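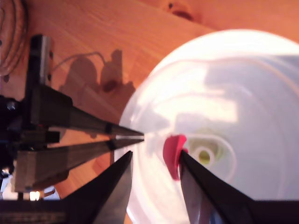
How does a smart doorbell know it's you?

I get asked this a lot, so let's have a go! A smart doorbell has a tiny camera and a tiny computer inside. The computer has looked at loads and loads of faces, and it has learned what makes one different from another.
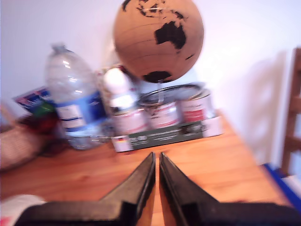

A computer doesn't see a face the way you do – it sees numbers. Every little dot in the picture gets a number for how bright it is. Think of a cork globe in front of a white wall: the wall dots get high numbers and the tan cork dots get lower ones, so the computer can spot where the ball shape begins. Noses and chins work the same way.
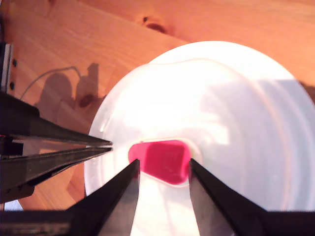 Mattes Wegener wants to know if a twin could fool it. Good question, Mattes! Yes, sometimes. My doorbell, a Vudel, measures 51 spots on a face, and twins can match on nearly all of them. 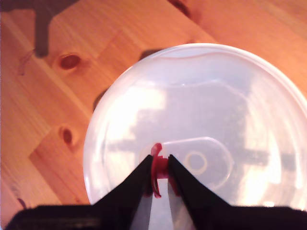 Hats and scarves make it harder too, as they hide some of the spots. Last October mine didn't know me in my bobble hat, and it rang and rang until I took it off.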